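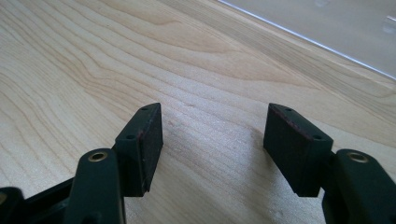 The Year I Fell for a Pale Table
One small square of blond wood, a pile of black caps, and how my folding finally got better

By Areeba Butt

I used to fold laundry on the bed. I'm guessing you do too, or on the couch, or on top of the dryer with one knee holding the door shut. The bed is soft and low and covered in a pattern, and for years I stood over it with an aching back wondering why my T-shirt stacks leaned like old fence posts. I blamed the T-shirts.

Then last May I bought a table. It was listed by a shop called Quintero that clears out old office furniture, and I'd gone in for a lamp. The table was shoved in behind a row of swivel chairs, almost square, pale as a biscuit, with corners somebody had taken the trouble to round off. It cost me $52. The lamp, by the way, was hideous and I bought that too.

I've been writing about household stuff for this magazine long enough to be suspicious of any piece of furniture that promises to change your life, and this one promised nothing, it had a sticker on it that said AS IS. But I've used it nearly every day since, and I've turned into one of those people who has opinions about work surfaces. So here they are!

Why pale

Start with the color, because it's what I'd fight for. If you own as many black clothes as I do (and if you've ever worked backstage or waited tables, you do), you'll know the misery of sorting them. Is that a sleeve or a leg? Is that one sock or two? On my old navy bedspread I couldn't tell where a black sweater stopped. On blond wood the whole outline jumps out at you. Every crease shows, every bit of lint, every strap that's gotten itself tucked under.

The grain is the other pleasure. It runs in fine streaks, tan and cream, and in some spots it goes wavy, like sand when the tide's gone out. I couldn't tell you for certain what the wood is. Maple? Birch? I took a close-up to a man at Drandwood, the lumber place out by the freeway, and he squinted at my phone and said "could be either" and then tried to sell me a cutting board. I've made my peace with not knowing.

What I do know is that straight streaks are handy. I line up a hem with one and I've got a fold that's square without measuring. My grandmother used to do the same thing with the stripes on a tea towel. She'd have approved of my table and disapproved of nearly everything I put on it.

The hole, the clips and the corners

My table had an office job before it met me, and you can tell by the grommet, a small round dark hole near one edge where somebody's cords must have gone down. I hated it for a week. I had plans to plug it with a cork. Now I run the cord of my little fabric steamer through it, and the cord stays put and doesn't drag across whatever I've just smoothed out, and I'd miss it terribly if it went.

There are also small dark metal clips at the edges, holding the top in place. A visiting cousin told me they looked unfinished. Maybe so! But I like being able to see how a thing is held together, and when the top gets a bit of play in it I can see what needs attention. I check them every couple of months with a screwdriver and a cup of coffee. If you buy secondhand, look for hardware you can get at. I once owned a gorgeous side table from Voltska that wobbled from the day it arrived, and the fasteners were sealed away inside the legs where no tool of mine could reach them. It went to the curb.

And rounded corners. I can't say enough for rounded corners. Knit fabric catches on sharp ones, hips bruise on sharp ones. If you have small kids you already know. You can soften a sharp corner yourself with sandpaper and patience. I did one on a bookshelf while listening to a ball game, and it's a bit lopsided, and I'm fond of it.

Let's talk about caps

Shirts are easy. There are a million ways to fold a shirt and they all work well enough. What beat me for years was the soft floppy stuff that has a shape but won't hold it: cloth caps, drawstring pouches, those little fabric bags that other bags come in, the padded sleeve for a tablet you don't own anymore. It's never flat and it's never really round. Mine lived in a basket by the door, and every time I wanted one I had to pull out the lot.
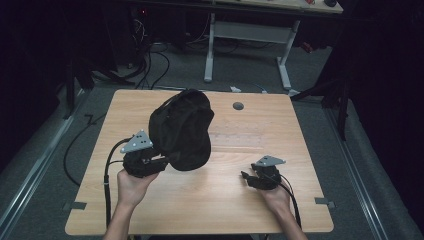 Soft black fabric against a pale top: the folds and the thin strap-like edge stand out.

My method, after much swearing, goes like this. Pick the thing up first. I mean right up off the table, so it can hang or puff out and show you what it is. Something crumpled looks like nothing in particular while it's lying down. Lift it and the straps drop, or the brim swings around, or you find out it's a pouch after all. Give it one shake. Then lay it down with its widest side on the wood and the strap or band going away from you.

Next, push the air out from the middle with a flat palm. Go gently with caps. You want the crown to sink into itself in one soft dent and no more, and if it has a stiff brim, leave the brim alone. Pouches can be pressed completely flat, and then the strap gets folded back over the top in a zigzag. I used to wind straps around and around the outside like a yo-yo, and I'd like those years back, what with all the unwinding.

Then nest them. Caps go one inside the next, dent into dent, all facing the same way. Pouches stand up on edge in a shoebox like index cards. I've got a box from a pair of Clolteck walking shoes that's the perfect height for it, and I've used it so long that the lid's gone furry at the corners. The walking shoes gave me blisters, so at least the box has earned its keep.

If you're packing for a trip, skip the nesting and use them as stuffing. A cloth cap will fill the hollow between two shoes, and a soft pouch can hold your socks and go down the side of the suitcase where nothing else fits. I do a trial run on the table first. I lay everything out on the wood in more or less the order it's going in, look at it for a minute, and take away one sweater. It's always the sweater.

Where to put it

A table like mine wants some room to walk around. I had it against the wall to begin with and it was just another desk, collecting mail. Pulled out onto open floor, it gets used from all sides. I can go around to the far edge for the sleeves, which sounds silly until you've done a king-size duvet cover and found yourself with nowhere to stand.

I like it on carpet, too. I know the usual advice is hard floor for anything you work at, and yes, you'll lose pins in carpet, and you'll find them later with your foot. But I stand for a couple of hours at a stretch when I'm doing the seasonal changeover, and my knees would like a word with anyone who recommends tile. Plain gray low-pile is what I'd pick. It's dull to look at, and lint doesn't show on it much, and a table leg won't skate around when you lean your weight on the top.

Do watch your cords. Between the steamer and the lamp and the speaker I end up with black cables going every which way, and I've tripped on every one of them at least once. Run them behind the table where you can. Mine loop off to the side, and I step over them out of habit now, and guests don't have that habit, so I tidy up before company.

Looking after the top

Pale wood is a bit of a snitch. Coffee rings, ink, the dye off new jeans, it'll report all of it. I wipe mine with a barely damp cloth, with the grain, then go over it with a dry one. No sprays. I tried a lemony one early on and it left a film that grabbed at the fabric, and it took me an entire afternoon to get it off.

Anything new and dark gets washed before it's allowed near the table. Hot things go on a folded towel. The steamer has its own saucer, a chipped one with violets on it that used to be part of a set. For the marks that do get through, I've found that very light sanding along the grain will take care of most of them, but try it somewhere out of sight first, and if your top is a thin veneer I'd leave it well alone. There's not much wood there to lose.

And if the light in your room is strong, turn the table now and then. Mine sits under a bright lamp (yes, the hideous one), and when I crouch down I can see a pale patch of shine on the surface where the light lands. I turn the whole thing a quarter turn whenever I change the sheets on the guest bed, mostly so I'll remember to do both.

My cousin, who called it unfinished, texted me last week to ask what it would cost to get one. I sent her to Quintero. She says they've got a round one in dark walnut and what do I think, and I've written her a very long reply about black socks.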